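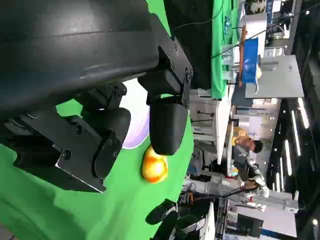 Black fingertip close over a small yellow-orange round object on green cloth.

Skunel Gripper Check Kit
Sold and supported by Finosden
Part no. SK-973
$1,992 plus GST, freight extra
In stock unless the order form tells you otherwise

Read this before you add to cart

The Skunel kit doesn't make a robot gripper safe. It doesn't make one compliant either, and if another seller tells you a box of gauges and a force sensor can do that, ask them to put it in writing and see how long the email takes to arrive.

What the kit does is let you measure four things that most sites write down without measuring: how hard the fingers close, how much room there is between moving parts, whether the fingertips are worn past the point where you should be using them, and what the gripper does when it loses power or air. You write the results on a form. You do it again later and compare. It's dull work and we think it's where most of the value is.

We sell plenty of other gear. We'd still sooner talk you out of this one than have it sit in a drawer with the plastic on.

Why we stock it

The word "collaborative" has been doing a lot of lifting in brochures for years. An arm can be designed with limits on force and speed. Then somebody bolts a gripper on the end, with brackets and screws and whatever pads suit the job, and the thing that comes close to your hand is now the gripper. The certificate for the arm says nothing about the corner of a bracket.

The published standards have been fairly clear that it's the whole application that has to be assessed: arm, gripper, workpiece, fixtures, people, the lot. Read the current edition that applies where you are. Don't take it from us, and please don't take it from a slide at a trade show.

Two-arm set-ups deserve their own line. Each arm might be fine when assessed alone. Put a second gripper over the same patch of table and you've made crush points between the two that neither supplier has looked at, and the risk assessment template you downloaded probably has no row for it. Our form does. It's row six.

What's in the case

Force gauge with flat and rounded contact faces
Set of stepped clearance blocks, blunt edged
Fingertip wear template, clear plastic
Edge and corner feeler card
Test pieces: sphere, cylinder, slab and a soft bag
Pad of record forms, with the same form as a file you can edit
Carry case, 400 mm long, with latches that are stiffer than we'd like

The gauge arrives with a calibration certificate. Calibration lapses. Finosden can recalibrate it, and so can any decent lab with the right equipment, and you're not locked in to us.

Using it

Start with the job as it's really done. A gripper closing on the standard slab will tell you something, but if you handle fruit, balls or anything small and rounded, use the sphere and then use your own part as well. Small round items bring the fingertips close to the table, and people reach in after them when they roll. We've seen risk assessments that cover the pick in detail and never mention the reaching in.

Look at the surface under the work. Cloth shifts and bunches. A fold can lift a part by enough to change where the fingertip meets it, so check clearances with the covering you use every day and not on bare bench. If you use a coloured cloth for a vision system, fix it down and add "cloth flat and secured" to the start-up check.

Measure closing force at the fingertip and again further up the finger. Then find the edges. Rounded pads get all the attention and the bracket behind them gets none. Run the feeler card along every bevel, screw head and plate corner that a hand could meet. Where the finish has worn back, feel whether the edge underneath is still fair, and write down what you find even if you think it's trivial.

Last, pull the power with the test piece held. Some grippers hold, some let go, some do one and then the other depending on how they were set up. None of those is right or wrong until you've thought about what's being held and who's under it.

Never put your fingers in to "get a feel for it". We wouldn't need to write that if we hadn't watched it done, twice, by engineers.

Set-ups with a person in the loop

A robot that's guided by hand or run from a handheld controller is still a robot with people near it. In a shared room you need to know who has control, who can stop it, and what the people at the next table think is going on. That last one gets left out. Visitors don't read signs, and a sign isn't a control measure just because it has a border and a pictogram.

For demonstrations and open days, this is what we'd ask for as a minimum:

One named person per robot who can reach the stop without walking
A marked edge that visitors stay behind, set by the arm's reach with the gripper fitted
Cables routed away from where anybody stands or leans
Speed set for the demonstration and locked, with the password kept off the sticky note
A check of the fingertips at the start of each session
A plain rule for dropped parts: stop first, then reach

You won't find that exact list in a standard. It's house practice, worked up between our bench and a handful of customers, and you're free to disagree with it. If yours is stricter, keep yours.

What the kit can't do

It can't tell you whether your risk assessment is any good. It won't measure transient impact from a moving arm; that needs a different instrument with known stiffness and damping, and costs a good deal more than this. It doesn't test safety-rated software functions. It doesn't cover suction tools, needle grippers, or anything hot or sharp.

It also won't satisfy an auditor by being present in the room. Padmavathi Bhat, who runs our technical desk, keeps a short list of phrases she's been sent by customers for approval. "Tested with Skunel" is the most common. Tested for what, and what was the number? She sends them back.

Specifications

Part number: SK-973
Gauge type: handheld, peak hold, push only
Display: backlit, reads in newtons
Clearance blocks: stepped, non-marking
Longest clearance block: 203 mm
Case length: 400 mm
Power: replaceable cells, not rechargeable
Data output: none

That last line gets complaints. There's no app, no cloud account and no subscription. You read the display and write the number down. We asked Skunel to keep it that way and for once a manufacturer listened.

How it compares

The Stadano set is cheaper and its case is nicer. It has a good gauge. It comes without rounded contact faces or a wear template, and the form is a single page with a tick box marked "Safe", which we think is a terrible idea. If you only ever handle flat cartons and you already have your own paperwork, buy the Stadano and save the money. We stock that too.

Paquette make a motorised rig that gives more repeatable results than a hand-held gauge ever will. For a lab testing grippers all day it's the better tool. For a workshop with two or three arms it's hard to justify, and it takes long enough to set up that people start skipping it.

Customer comments

"Bought it expecting to confirm what was on our data sheet. Closing force was higher than the sheet at the base of the finger, which we'd never checked. Took a star off for the case latches." – Tudur James

"Does what it says. Wish the soft bag came with a spare."

Spare bags are listed under accessories as of May.

Questions we get

Can we put your name on our compliance file?
You can list the kit as equipment used, with its serial number and calibration date. We don't approve installations and our name shouldn't suggest that we do.

How often should we check?
After any change to fingers, pads, program or workpiece, and on a schedule that fits your wear. We won't quote an interval for a machine we haven't seen. Be wary of anyone who will.

Our supplier says the gripper is certified. Do we still need this?
Ask for the certificate and read what it covers. You may find it's for electrical safety, or for the bare gripper with the original pads. You still have to assess the application.

Is training included?
A half-hour call is. It's mostly about filling in the form, and whoever will be doing the checks should be on it, not only the manager who signed the order.

Returns

Unused kits can come back for a refund, less freight. If you've opened it, used it and found it wasn't what you needed, ring the technical desk before you post anything. Gauges that have been dropped are repaired at cost, and we can usually tell.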